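Bench rules FAQ - manipulation cells, Burida

Updated August 8, 2026. Replaces the July sheet, bin the old one. Covers both benches, Plilow and Kiss. If your question isn't here put it in the Bovel tracker, don't email.

Who can run the arm?

Anyone signed off in Bovel. Sign-off lasts 189 days then you redo the short check. No sign-off, no pendant. Watching is fine from behind the line.

Do I need to stop the arm to move a prop?

Yes. Every time. Even one cup. Hold first, check the arm has actualy stopped, then reach in. A light on the joint cap tells you the joint has power, nothing about whether it's safe to put your hand there.

What's allowed on the table?

Toy food, plates, cups, bowls, pots, the little oven. Nothing heavier than the payload card says. No real food, no glass from home, no drinks (yours included).
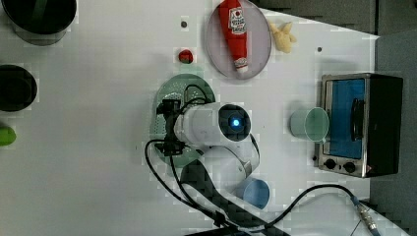
Kitchen set on the table, gripper over the green perforated plate.

Do props have to be neat?

No. Cups on their side are fine, bottles lying down are fine. Mess is good for the task list. What matters is that nothing sits where the elbow swings, and that you log the layout before the first run.

What about cables?

Slack enough for full wrist rotation, not so much that a loop can snag a pot handle. Walk the arm through its range at slow speed before each session. If a cable touches a prop, re-route it, don't move the prop and hope. Connectors stay where you can reach them without leaning over the arm.

How fast can it go?

Slow mode for anything new. Full bench speed only after 15 clean runs of the same task, same layout. Change the layout, start the count again.

Can I use clear plastic, film, bags?

Yes but tell the log. Tick "transparent" on the form. Glare messes with the wrist view, and holes or patterns look different through the sheet than beside it, so whoever labels the run needs to know it was there. Keep film away from vents and joints. Check the fingertips after, bits stick.

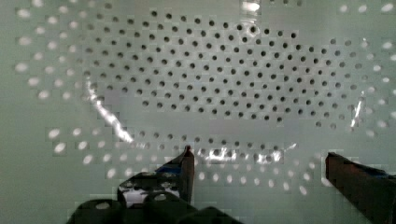 Fingers, pads and tape

Can I tape the gripper fingers?

Tape's OK if it's flat and no loose ends. Replace when it lifts, don't add another layer on top. Pads get checked at the start of each shift. Worn or missing pad = no grasping untill it's swapped.

Something got dropped or crushed. Now what?

Hold, photo, log, then clean up. In that order please. After 4 drops in one session, stop and get someone else to look at the grasp settings.

How long do we keep logs?

270 days on Bovel. Incident entries stay for good.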